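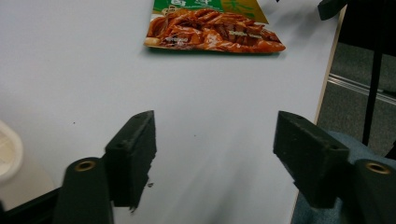
Peninah Mollel

Braising is the business of browning a piece of food and then cooking it slowly in a bit of liquid with the lid on. The word comes to us from French, where braise means live coals, and the old way was to set the pot in the embers and heap more on top of the lid. I've tried it once, at a campsite, and ended up with ash in my carrots, so I'm a confirmed oven person!

It differs from stewing mostly in how much liquid goes in. A stew is covered, a braise sits in it partway (I go a third of the way up for beef, a little higher for pork belly). Tough, well-worked cuts are what you want: shoulder, shank, cheek, brisket. They're full of collagen, and with enough time that collagen turns into gelatine and gives you the sticky, lip-coating sauce everyone mops up with bread. I start checking once the meat inside gets past 80 degrees, though it usually needs to go higher and sit there a good while before it gives in.

Chinese cooking has whole families of braises, and I could go on about them all day. Red braising, or hongshao, uses soy sauce, rice wine, ginger and sugar, and the colour runs from russet to nearly black depending on the cook. Lu dishes are simmered in a spiced master stock that's kept and used again, topped up each time, with star anise, cassia bark and whatever else the household swears by. Mine lives in the freezer in an old ice cream pail and my family has learned not to ask.
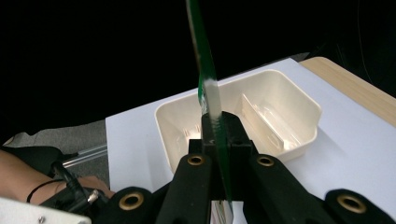

The stock wants a full boil and a strain before it goes back in the cold, by the way. Skim the fat too, but save it for fried rice. Lu meats are very often eaten cold, sliced thin across the grain, and they travel well, so they've long been a snack as much as a supper.

Elsewhere you get pot roast, osso buco, Filipino adobo (some people will argue with me on that one) and the Québécois ragoût de pattes, made with pork hocks and flour browned dry in a pan. Trevor Kennedy next door in Drikmont makes his with a splash of cider and I've flavoured mine that way ever since.

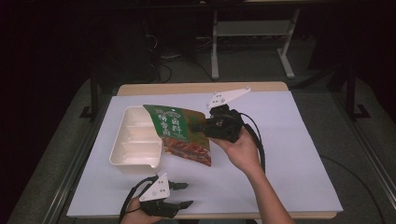 Braised meat in a snack package, beside a white plastic takeout tray.

Vegetables braise too, and quicker. Leeks, fennel and cabbage are lovely in butter and stock, and mine get 15 minutes on the stove before I even peek. Red cabbage takes longer and likes some vinegar to hold its colour.

See also: Stewing, Pot roast, Master stock, Dutch oven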